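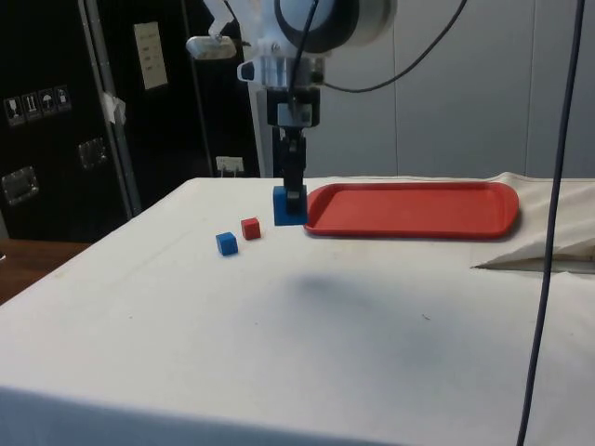
Do Lab Safety Rules Survive a Pick-and-Place Task?

Final report, Rakum student project, September 2024

The Dolan checklist has 100 items. We tried to run a simple job by it: blue cube, red tray, one arm. Most of the items assume a fenced cell and a trained operator, and we had a table with a cloth on it.

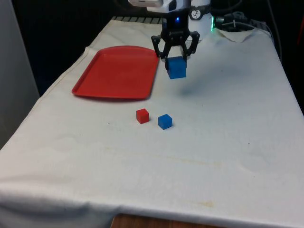 Éabha Foley
Student author, rules and testing

Rule 2 says the work area must be "clear of loose material." Does cloth count? Cables? We asked twice and got two answers. I don't trust a rule that changes with the reader.

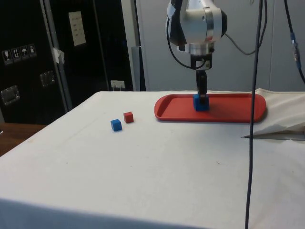

Blue cube in the tray, gripper still closed.

Our log for August has 1,128 entries. Biljana Georgiev, who checked it, found that many only say "OK" – OK by what measure, we never wrote down. That one is our fault.

The grip rule is worse. It asks for a "secure hold" and gives no test for it.

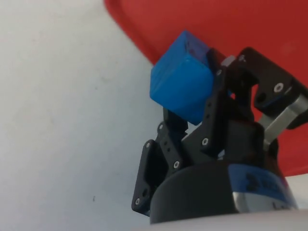
A photo can show fingers pressed against a cube, but it can't show how much push the grip would take. Until the checklist names a number, I would leave that box blank. Erkmont's shorter list has the same gap.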